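Zundus gripper station: maintenance and set-up meeting

Minutes of the meeting held on January 3, 2021

Present: Parisa Akbari (chair), Farzad Tabrizi (minutes), one representative of Jalali for items 2 and 3
Apologies: Urneo

1. Minutes of the previous meeting

The November minutes were accepted with one correction. Under item 4 the finger part should read "left finger, long screw", as the short screw does not reach the insert. The parts list has been amended.

2. Finger alignment

FT reported on the left finger. After the last change of tips the two fingers closed out of line, with the left tip meeting the right one low on its face. The cause was traced to the carriage plate, which had been refitted with one spacer left out. The spacer was replaced and both carriage screws were taken up evenly. The fingers now meet along the full length of the tips when closed without load.

PA asked whether the tips themselves were worn. FT had removed and measured both. The right tip is within limits. The left tip is at the limit and will be changed at the next service. Jalali confirmed that tips are supplied in pairs only.

Agreed: the alignment check is to be made with the fingers open over the table as well as closed. An angular error is easier to find with a gap between the tips.
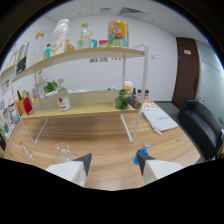

Fig. 1. Fingers open over the table, shelf unit and stock behind.

3. Camera and lens

The lens retaining ring had worked loose again. Jalali advised against thread adhesive on this part and recommended the revised ring, with a finer thread and a locking screw. Two are on order through Buvow.

FT noted that straight edges near the rim of the view, the shelf boards in particular, are strongly curved in the raw output. This is normal for the lens and is removed in calibration. The calibration must be repeated whenever the ring is touched — this was missed once in November and the results of that day were discarded.

PA asked for the calibration sheet to be kept with the tool. Agreed.

4. Service interval

The present interval is 1,000 closing cycles. FT proposed keeping it for the drive belt and shortening it for the tips, with an inspection every 20 working hours. PA was content with the inspection but did not want the station stopped for it. It will be done at the change of shift. The belt was last tensioned at 18 hours into the current period and has held.

5. Table layout

The two-tier shelf stays on the table. Items on the boards may be changed between runs, and the operator is to enter the change in the log before starting. Glassware remains part of the test set. PA reminded operators that closing force is to be reset to the low value before any approach to a glass, and that the tips are to be wiped first. FT will add both points to the start card.

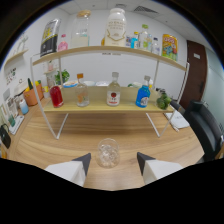 Fig. 2. Fingers either side of the glass tumbler, in front of the shelf.

There was some discussion of the approach height. With the tool low over the table the clearance beneath the lower board is limited, and the housing has touched the frame of the shelf on two occasions. No damage was found. A stop at 32 mm above the table will be tried.

6. Actions

FT: change both tips at next service; amend start card; fit and test height stop.
PA: confirm delivery of retaining rings with Buvow; file calibration sheet.
Jalali: send drawing of revised ring.

7. Any other business

The spare cable for the tool is missing its strain relief and is not to be used until repaired. FT to label it.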